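Keeping stone worktops going

Flivham, the stone care firm, looks after kitchen and bathroom tops in rented flats, holiday lets and private houses. Its owner started the business after eleven years in a stone yard and now spends most of the week on her knees on other people's floors. We spoke at the Granar building, where she had just finished a set of bathrooms, and she had an hour before the next job.

Most of her calls are for black marble. "People love it in the showroom," she said. "Then they get it home and find that it shows every drop of water. I don't talk anybody out of it. I just tell them they'll be wiping it."

The wiping is the main part of her advice, and she repeats it to every customer. A damp cloth, a drop of mild washing-up liquid, then a clean dry cloth straight after. She uses plain cotton and washes it without fabric softener, which leaves a film on a polished surface. Last year she got through over 3,000 cloths.

She is less keen on sprays. "I go under a sink and there are six bottles. Half of them have vinegar or lemon in. Marble hates acid. You get a dull ring where the bottle stood and that ring isn't dirt, it's the stone itself gone. You can't clean it off. It has to be polished out."

Polishing out a small ring costs her customers £200. A full top, with the sink edge and the upstand, is nearer £1,000, depending on how far the damage goes. Some landlords would sooner leave it.

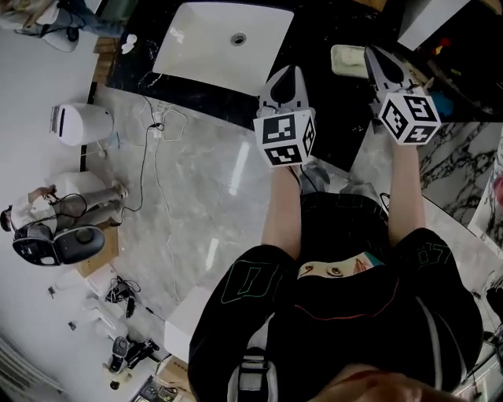 What should people keep beside the sink?

"As little as possible. A soap dish, fine, as long as you lift it up and wipe under it. Soap sits in a puddle and the puddle dries into a crust. If you like liquid soap, put the bottle on something. And don't leave wet tissues or tea bags lying on the stone."

She has opinions on basins as well. White ones are easy to live with, she says, provided the drain gets some attention. Hair and soap collect round the metal and the seal starts to go brown. She cleans that part with an old toothbrush and bicarbonate of soda mixed to a paste, and she keeps the paste off the marble.

The join between basin and worktop is where she finds the worst trouble. Ustis, a block of furnished flats she visits every January, had sealant that had lifted in most of the bathrooms. Water had got underneath and the chipboard had swollen. "You could push a fingernail into it. A tube of sealant would have saved them the lot. They paid £3,000 in the end for new units."

Wood trim next to stone needs the same watchfulness. She runs a dry cloth along it last thing, and if the finish has worn she gives it a thin coat of hard wax oil. She buys hers from Vasilakis, a small supplier on the same estate as her workshop.

On sealing the marble itself she was brief. Put a few drops of water on it and wait ten minutes. If the stone goes darker underneath, it wants sealing. If the drops just sit there, leave it alone until next year.

Her own bathroom at home has a laminate top. She put it in when her children were small and has no plans to change it.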